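September
Rónán Gilmartin

Week 5: folding on a bed

Okay, last week's tables were easy mode. A bed gives under your hands, so start by smoothing the sheet from the middle out (I do it twice, I'm fussy) and only then put your laundry down.

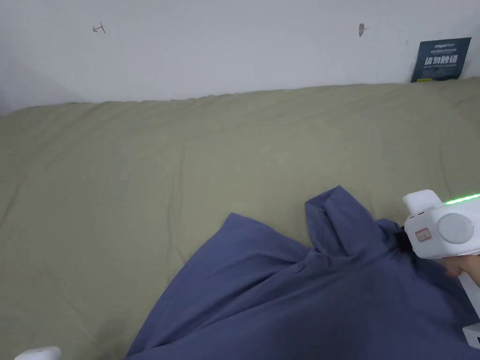 Picking up is where most of you lose time. You grab the middle of the heap, lift, and everything slides back into a lump! Look at that blue-gray cloth, pinched into a ridge with the rest still in a heap: a pinch like that gives you height but no edge. Let go, hunt for a hem, follow it to a corner and pull toward you.

Work close to the front of the bed, too. Reaching across makes the sheet creep, and then you're folding on wrinkles.

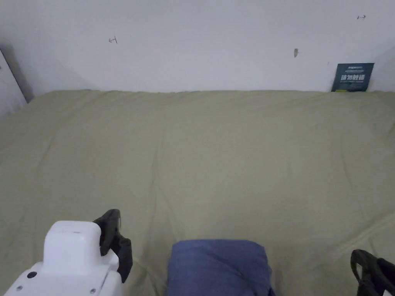

Do we have to fold in thirds? Halves are fine for anything smaller than a bath towel, as long as the edges meet.

For Wednesday, bring 6 pieces from home, mixed sizes, and nothing ironed please. We'll fold them all on the Foltis sheets, then swap piles with a partner and see whose stack leans. Wall side stays clear of laundry, and leave the card standing where it is.
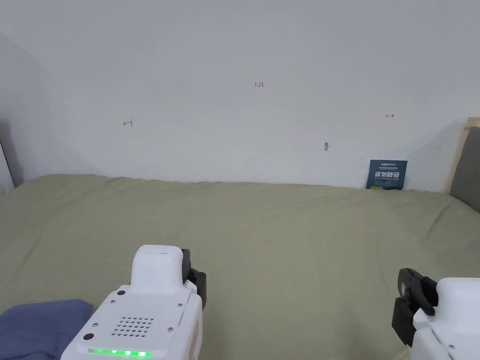

Sheet, wall and card at the back of the bed.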